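Murside Museum Members' Forum
Collections and Attribution > Drawings and Prints
Thread: Sheet 31 of the Halvorsen album

Covadonga Vallejo wrote:
Members may wish to note that sheet 31 of the Halvorsen album is now described in the catalogue as a copy after a lost painting. I should like to register a different view. The kneeling figure has been redrawn twice at the shoulder, and a copyist has little need to search for a line in that way.
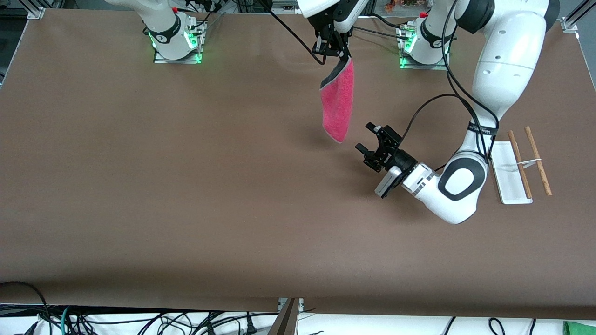
The same shoulder occurs in the altarpiece at Nutumham, where the figure is reversed. I would therefore propose that the sheet is a preparatory study.

Madhu Chaturvedi wrote:
I am grateful for the observation but cannot agree. Reversal usually points to a print as the source. Inventory number 1151 records an engraving of the altarpiece, and the hatching on the sheet follows it closely.

Covadonga Vallejo wrote:
The hatching is in a darker ink and may be by a later hand. Has the engraving been compared with the sheet directly?
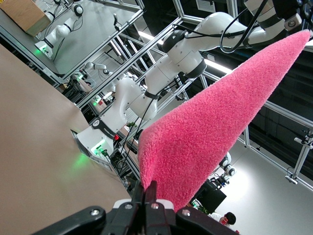 If the comparison was made from the old plates in the catalogue, I would ask that it be repeated with the originals.

Nilton Agudelo wrote:
It was made from the plates. See page 124, note 2.

Bimla Dhillon wrote:
Both works may be requested in the study room from August. Requests should be submitted in writing, quoting the inventory number.

Madhu Chaturvedi wrote:
I shall submit a request. My opinion on the source is unchanged, although I accept that the ink requires further examination.

Vivek Malhotra wrote:
Please keep this thread to sheet 31. The watermark question has its own thread.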